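Gripper Comparison Bench: Frequently Asked Questions

Last revised 7 Feb 2018

What is being compared?

Two parallel-jaw grippers, the Feleo and the Odano, mounted in turn on the same arm and run through the same bin-picking routine. A third unit, the Stelum, is a suction tool. Its results are kept in a separate table and should not be read against the jaw results, for the reasons given under "Why is suction listed separately?"

What counts as one trial?

One trial is one grasp attempt: approach, close, lift to the check height, hold for two seconds, release over the bin. The current jaw table contains 1,142 trials across both grippers. Attempts stopped by the arm's own force limit are logged as trials and scored as failures. Attempts stopped by an operator are discarded and repeated.

How is success decided?

The controller reads jaw width at the check height and again after the hold. If both readings are above the empty-close width for that gripper, the grasp is scored as a success. Thin items can defeat this test. Any reading within 2 mm of the empty-close width is flagged and checked by hand against the recorded video before it enters the table.

What is in the bin?

A mixed set, chosen for differences in shape, stiffness and surface. It includes toy building blocks, a plastic spoon and other rigid pieces, a cup-sized container, and at least one soft item, normally a sock. The object list is fixed within a session. Items may be swapped between sessions, and the session log records the change.
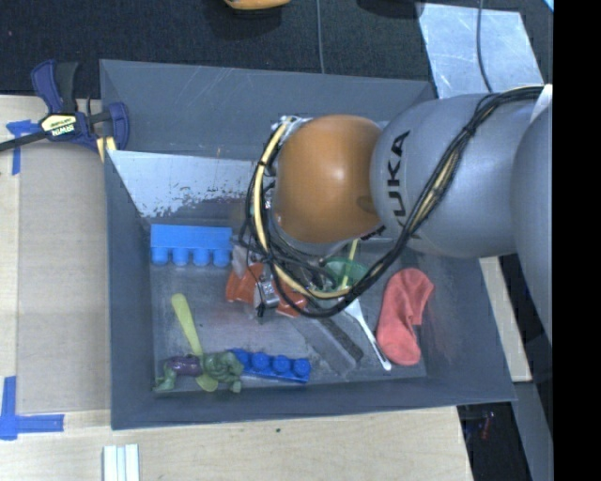
Oranuch Petchrat wrote to object that a mixed bin hides more than it shows. In her view a gripper that does well on blocks and badly on cloth ends up with the same overall score as one that is mediocre on everything, and a buyer reading only the top line would pick wrong. She asked for results by object class.

The per-class breakdown was added in response. It covers four classes: blocks, long thin items, hollow items and soft items. The overall score is still published, but it is now placed under the breakdown.

Which gripper did better?

On blocks the difference is too small to rank. The Feleo succeeded in 88 percent of block trials, and the Odano was within the spread between sessions. On long thin items the Odano was better, mainly at shallow approach angles, where its narrower fingertips fit between the item and the bin floor. On soft items the Feleo was better. Its fingertip pads have more give, and fabric tended to stay put during the lift.

Were the fingertips stock?

Yes, for every trial in the table. Replacement pads were tried on the Odano for one session in June and improved the soft-item score, but those trials are excluded. Pads from other suppliers will be tested only if both grippers can take the same part.

Why is suction listed separately?

The scoring method depends on jaw width, and a suction tool has none. The Stelum is scored on line pressure instead. The two tests do not fail in the same way. A leaking seal can hold an item through the two-second window and still be marked as a failure, while a jaw gripper barely holding an item by its edge is marked as a success.

Which controller was used?

The Bhatt, running the same motion settings for both jaw grippers. Approach speed, lift speed and check height were not changed. Closing force was set to the middle of each maker's stated range. This is a compromise. Matching force in newtons would have placed one gripper near the bottom of its range and the other near the top.

Does cable routing affect the results?

It can. A bundle looped too tightly pulls on the wrist at large rotations, and a loose one can touch items in the bin or block part of the camera's view. Leave enough slack for the full wrist range, tie the bundle at intervals, and run the arm through its extreme poses at low speed before logging anything. In the first week, 33 trials were thrown out after cable contact was found on video.

How is the bin held in position?

Clamp it to the table and mark its position with tape. The grasp planner assumes a fixed bin pose and does not look for the walls. A shift of a few millimeters raises the number of wall contacts well before it shows up as missed grasps, so check wall contacts first if scores drop partway through a session.

Do reflections from a metal bin cause trouble for the camera?

With the depth camera, yes. Bare metal walls return gaps or false depth, mostly near the corners. The planner ignores a 13 mm strip along each wall. Items lying entirely inside that strip are not attempted until they are moved. A matte liner removes most of the problem but changes the floor friction, so lined and unlined sessions must not be pooled.

How often are the items rearranged?

After every ten trials, by hand. Items are lifted out and dropped back from rim height. Do not place them. Placed items tend to end up spaced apart and flat, and both grippers score higher on them.

Can I add my own gripper to the table?

Yes, if it fits the same wrist flange and reports jaw width at 10 Hz or better. Run at least 200 trials over no fewer than three sessions and send the raw logs with video. Summaries without logs are not accepted.

Will other arms be tested?

Not in this table. Changing the arm would require repeating every gripper on it, and there is no schedule for that at present.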